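Imstead Rooms – README and data card

Version notes last edited April 6, 2020

What you get

Imstead Rooms is a set of simulated tabletop and household jobs for a single robot arm, packed up so that you can replay them, change them or train on them. Everything is rendered; no real arm was used at any point. The release holds 905 recorded runs across 30 room layouts, and each run comes with joint positions, gripper state, object poses and at least one camera view.

We built it on top of Brondeo, our scene loader, and we're really pleased with how it has come together. Most kits of this sort give you a clean table and a few cubes. We wanted rooms with doors, hard shadows and awkward places to reach – the sort of spots where a planner that looks fine on a bench starts to struggle.

The bathroom group

Probably our favourite part of the release. The arm stands on a dark block right next to the toilet, and the flat lid of the tank is the work surface. It's long and narrow, so there is very little room for error when putting something down, and the objects sit close enough together that the fingers need a careful line in. The red lattice tower is the hardest of them by some way: thin struts, a pointed top and lots of gaps for a depth camera to see through.
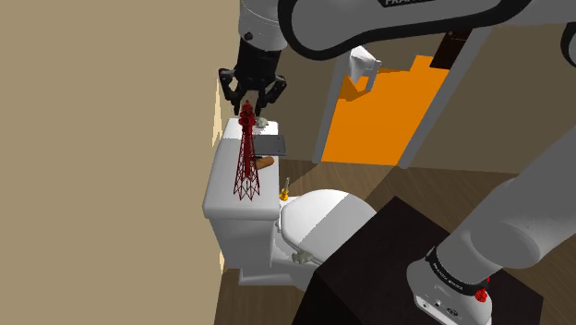 Grasp labels are stored per object, and you can swap them for your own. If you do, please keep the tower's collision mesh as supplied. A simple box around it loads faster, but it fills in all the open space between the struts and you'll get contacts that make no sense. We tried it for a week in September and went straight back.

Small objects are listed in objects.txt with their mass and friction. Start positions are drawn afresh for each run, and so is the way things are turned, so an object may be upright in one and lying down in another.

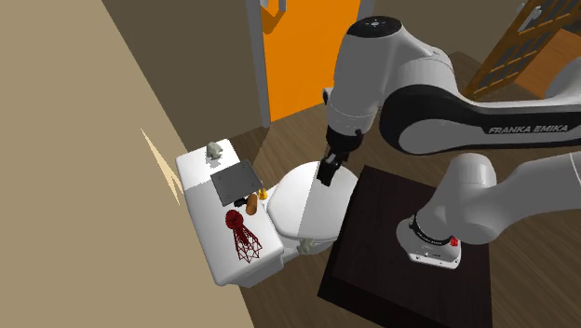
Bathroom layout: gripper over the closed lid, tower-like lattice object on the tank.

Getting started

Unpack the archive, then point Brondeo at the rooms folder. The first load is slow (it builds the meshes), and later ones are quick. The Alaoui viewer is included if you only want to look through runs without starting the physics, and it's a lovely way to spend an afternoon!

To replay a run, give its number and a camera name. Leave the camera out and you get the default view.

Known problems

Shadow edges can look very sharp on white surfaces. Turning on soft lights helps but slows rendering.
The Pornier export drops friction values. Copy them back in by hand for now.
Nearly 92 runs have a short gap in the gripper log; these are marked in gaps.txt.

Licence

Free for research and teaching. Please name the version you used.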